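# Chapter 4. Demonstration by Remote Control

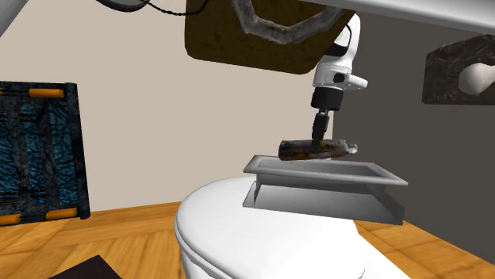
*Figure 4.1. Simulated pick-and-place task, with the object held over the rim of the tray. Rendering: Jonalyn Abella, Mornska simulator.*

A robot can be shown a task in two ways. In hand guiding, the teacher takes hold of the arm and moves it while the joint angles are recorded. In remote control, the teacher works a separate input device and the arm follows. This chapter treats the second method, first in simulation and then on hardware.

Simulation removes the risk of damage and makes resets cheap. It also gives the exact position of every object, a quantity that must be estimated on a real bench. Against this, contact is only approximated. A long object pinched between two narrow fingers, as in Figure 4.1, may slip or rotate in ways the physics engine handles poorly — grip friction is the usual culprit.

We define a demonstration as a sequence of pairs

(o_t, a_t), t = 1, ..., T

where o_t is the observation and a_t is the command sent by the teacher. Section 4.2 covers the choice of command space. Section 4.3 deals with delay between teacher and arm, following the treatment in Barredo's lecture notes. The exercises use the Zundthorpe set of 40 demonstrations, 13 of which contain a failed grasp and a second attempt. Do not discard them; they are needed in Section 4.4.

Readers should be familiar with coordinate frames and inverse kinematics (Chapter 2).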